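Ticket 695 – Demo cell, dish rack task, right arm pauses
Opened by: Nevzat Yurt
Site: Purnemlow, open day
Status: Open
Priority: 2

Reported
During the second visitor demonstration the right arm stopped above the rack and held position. No alarm on the panel. The left arm was not affected. Restarting the task cleared it, but the pause came back on the next run.

Checks
Wrist speed limit was set to 190 in the Niltometti profile. Put back to the default – no change.
Base mount bolts checked on both arms. All tight.
Controller log shows a late reply from joint 4 before each pause. Log sent to Sembiring support on 25 March 2026.

Workaround
Run the task at the slow setting while visitors are present. The rack stays in the centre of the counter, plates to the left. Ran 8 cycles this way without a pause.

Next steps
Swap the right arm data lead when the Filis spare arrives. Keep this ticket open until the full-speed run has been repeated.

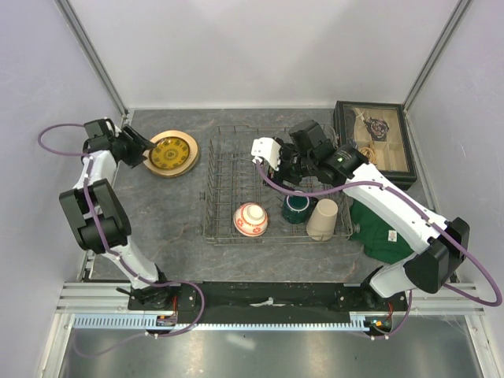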